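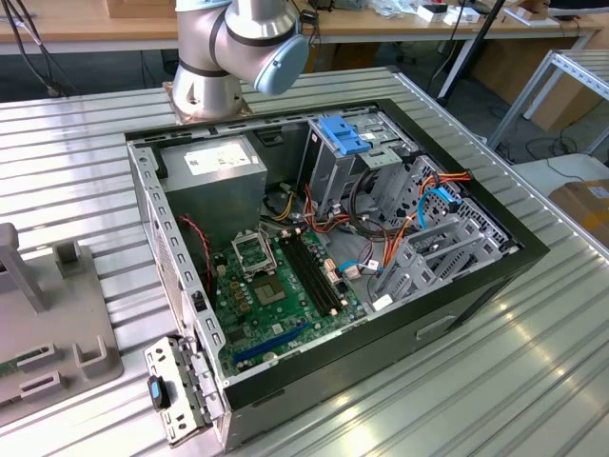
The Rules a Robot Arm Has to Live With

You have rules. Don't run with scissors. Don't put your elbow in the butter. Robot arms have rules too, and theirs are longer, because a robot arm doesn't know what butter is.

It doesn't know what you are, either. A simple robot arm goes where its instructions send it. If your head happens to be in the way, the arm will not think, "Oh dear, a head." So people have to do the thinking ahead of time, and write it down.

Say the job is working on an old desktop computer: memory, processor, hard drive. Somebody has to decide how fast the arm moves, how hard it may squeeze, and who gets to stand next to it. Those decisions turn into rules.

Who makes the rules?

Some of them are called standards. A standard is a set of instructions that lots of experts have argued over until they agreed, or until it was lunchtime. Standards for robots cover things like how quickly a machine must stop and what the people who build it have to check.

Other rules belong to one workshop. Farzana Weerakoon writes safety rules for a repair shop called Oletti. Her first rule book had 37 rules in it. She cut it to 22 after she found that people had read the first page, nodded a lot, and put it under a wobbly table.

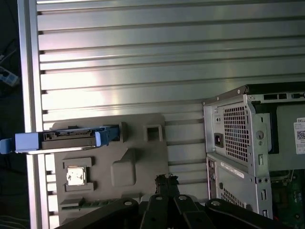 One rule she kept is "Everything has a home." A robot is very good at going back to the same spot, over and over, and very bad at hunting for a thing you put down "somewhere over there." So parts go in a holder, called a fixture, with a place shaped for each one. A processor chip gets a small square seat. A memory module gets a long, thin slot. If a part is sitting crooked, you stop and fix it before the arm goes anywhere near it.

(This rule would also work in your bedroom. We'll say no more about it.)

Slow down, there's a person here

When people and robots share a space, the arm may have to go slower than it could. At Oletti, the limit for a new job is 200 millimeters a second. That's faster than a snail and slower than nearly everything else. After a job has been tested 300 times, Farzana might let it speed up a little. Or she might not. She enjoys this part.

Before anyone reaches in, everybody at the table has to know who is in charge of the robot. Two people giving orders is worse than none. One person says "Hands in," the arm stays still, and nobody touches the controls until the same person says "Hands out."
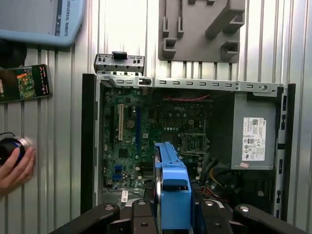 A blue drive caddy, two black gripper fingers, and a hand on a round controller knob.

Gentle is a number

If someone tells you to be gentle, you know more or less what they mean. A robot needs a number. Too little grip and the hard drive slides out. Too much and the plastic cracks, which makes a noise that brings everyone over to look at you.

An empty processor socket is fussier still. The contacts inside are tiny, and a bump can ruin them. Good practice is to keep fingers, sleeves, and grippers away from it unless you are putting a processor in. That goes for humans as well. Humans are clumsy, and they also have sandwiches.
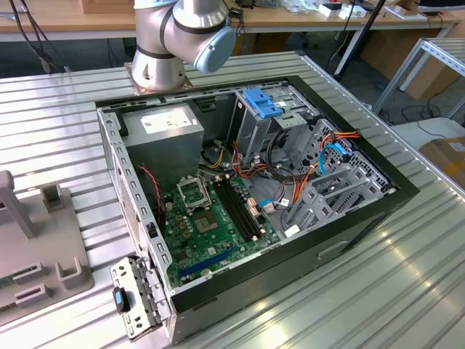
The open socket is near the middle of the green board. Look, don't poke.

The big red button

Robot workplaces need an emergency stop, usually a big red button. Press it and the robot stops. You are allowed to press it even if you aren't sure. You don't have to ask first, and you won't be in trouble if it was a false alarm. At Oletti they practice on the first Wednesday of the month, and everyone gets a turn, including the person who does the mail.

After a stop, the robot must not start again all by itself. A person has to look at what went wrong, clear it up, and then start the machine on purpose.

Try it yourself

Ask a friend to be the robot. They may only do exactly what you say. Now get them to move a spoon from one cup to another, and write down each rule you wish you'd had. "Don't throw the spoon" usually turns up early.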